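Thursday, February 15, 2024
Bench 2, lighting and white background

Kjell wants to sign off on the new lamp this week. I don't. Writing down why so we don't have the same talk again on Monday.

What we were promised: the Strömberg lamp over bench 2 gives even light across the whole work area, no hard shadows, and with a white background underneath we can stop touching up the parts photos for the catalog. Price 399, plus the arm. The sales sheet says 900 lux "at the working plane" and never says how high the lamp was hung when they measured it, or where on the plane they put the meter. I assume dead center. I would too if I were selling it.

Set the lamp at 80 cm over the top, ceiling lights off, blind down on the window side. Our own meter gave 900 in the center, so fine, the number on the sheet is a real number. I did not get it anywhere else. I moved the meter toward the right end and the reading dropped every time. Didn't write those down because I was holding the meter by hand and tilting it, and I don't trust them. Need the little stand back from Ottar before I put figures in the book.

Kjell says the drop doesn't matter because the eye can't see it. Maybe. The catalog doesn't get made by eye though, and gray patches are what we were paying to get rid of.

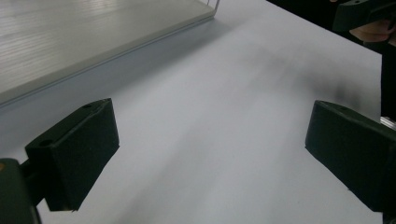 Bench 2, white surface. Soft gray shadow across the upper middle and to the right, darkest near the right side.

No hard edges in it, I'll give them that. But "no hard shadows" and "even" are two claims and only one of them looks good to me. The light and dark run on a diagonal as well. If the lamp itself were the whole story I'd expect something rounder, fading off on all sides. A diagonal makes me think of the blind, or of one of us standing at the corner. Kjell thinks it's the shelf bracket. He has thought it was the shelf bracket since we put the shelf up.

The other thing is the white. It comes out pale gray, and the Nandum color card in the drawer has a whiter white than that. Could be exposure, could be the light, could be that the stuff we call white isn't very. We have both the Rutel paper and the plain top to choose between and people use whichever is handy. That has to stop before we compare anything. Pick one, write it on the tape at the corner, leave it.

Lason (the paint people) say their bench enamel would solve it. They also said that about the cabinet doors. Not ordering.

Tried turning the lamp a quarter turn after lunch. The patch might have moved. I wanted it to move, so I don't count that as a result. Ottar walked over, looked at it and said it was the same as before, but he had his reading glasses on his head and not on his nose.

To do, before anybody signs:
– stand for the meter, 10 readings across the top, same spots for each lamp height
– repeat with the shelf bracket off (for Kjell)
– repeat with the blind open and the blind taped at the edges
– one background only, paper or bare top, for all of it
– color card next to the surface, same exposure, compare

Return window on the lamp runs into March so there's no rush, whatever the email says. If the right end still reads low with the bracket off and the blind taped, the lamp goes back or we get a second one for that side, and I'd want someone to explain to me why two of them is still cheaper than touching up the photos.

Kjell, if you read this: please don't move the arm. It's at 80 and marked with pencil.

Later: Ottar found the stand. Screw is missing. Looking for one that fits.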